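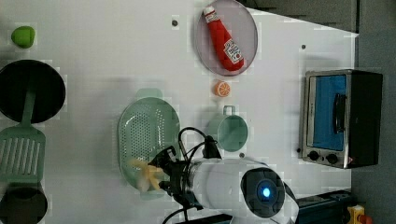
Water softener, second winter: settings and readings

The softener is a Hurus twin-cylinder unit, the smaller of the two they sell, plumbed in after the stopcock and before the branch to the hot cylinder. The kitchen cold tap and the outside tap are on the hard side. I described the pipework in an earlier post and will not repeat it, except to say that the bypass valve has since been turned through a quarter so that the handle clears the cupboard door.

Incoming hardness in Westton is 300 mg/l as calcium carbonate by my drop test. The water company's published figure for the zone is lower. I have tested in the morning, in the evening and after rain, and the result moves by one drop at most, so I have set the unit to my own number.

Regeneration is triggered by volume. The manual gives a table of hardness against litres per cycle, and the table assumes full-size salt blocks in good contact with the brine. In November I had a week in which the hot water felt harsh and the shower screen spotted again. Test strips on the soft side showed a trace of hardness in the last part of each cycle. The cause was a block that had bridged against the side wall of the cabinet and was standing clear of the water. Brine was weak, the resin was only partly recovered, and each cycle began a little worse than the one before. I broke the block up with a wooden spoon handle and ran two manual regenerations with the house supply on bypass. Soft side back to nil the same evening.

The check I now do is simple. Lift the lid, push each block down with a finger, and look at the level mark. It is worth doing whenever the salt is topped up.
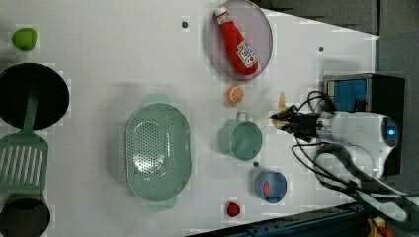
Ruoxi Han wrote to say that volume triggering is a mistake in a house with two people, and that a timer set for the small hours gives steadier results with less salt. The argument is that low flow lets a channel form in the resin bed, and the meter does not know about channels. I accept the mechanism. On a twin-cylinder unit, though, each cylinder is rinsed fairly often in ordinary use, and I have not been able to measure any leakage at low flow with the drop test. The strips are too coarse to settle it either way.

Salt use is the other half of the question. I read the house meter at the start and end of one complete pair of blocks. Consumption over that period was 3,409 litres through the softener, after taking off the kitchen cold tap, which has its own small meter on the hard branch. That is worse than the manual suggests for 300 mg/l, and it includes the two manual regenerations, so the figure needs repeating over a clean run before I draw anything from it.

Noise is a minor matter. The valve drains for a few seconds at the start of each rinse and the waste pipe knocks against the joist. 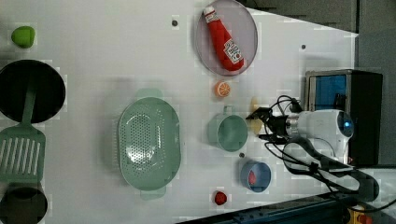
I lagged the last section with a Garkden foam sleeve and added a clip at the elbow, and the knock has gone. The drain line must keep its air gap at the standpipe. Several installations I have looked at have the hose pushed straight down into the waste with tape round it, which allows foul water to be drawn back if the pressure drops.

The kettle is filled from the hard tap and still scales. I descale it with citric acid, two dessertspoons to a full kettle, brought to the boil once and left to stand for 90 minutes. Vinegar takes longer and the smell stays in the lid seal.

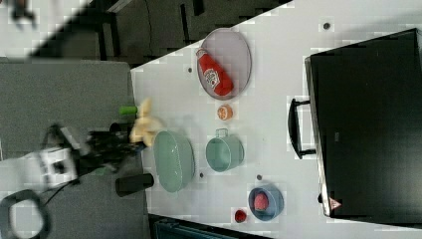

Ketchup bottle on the plate, orange slice just below, toaster oven to the right.

Remaining jobs: replace the Miettinen check valve, which passes slightly when the supply is shut off; label the bypass positions; repeat the salt measurement over one pair of blocks with no manual regeneration. The replacement valve has come with the wrong olives.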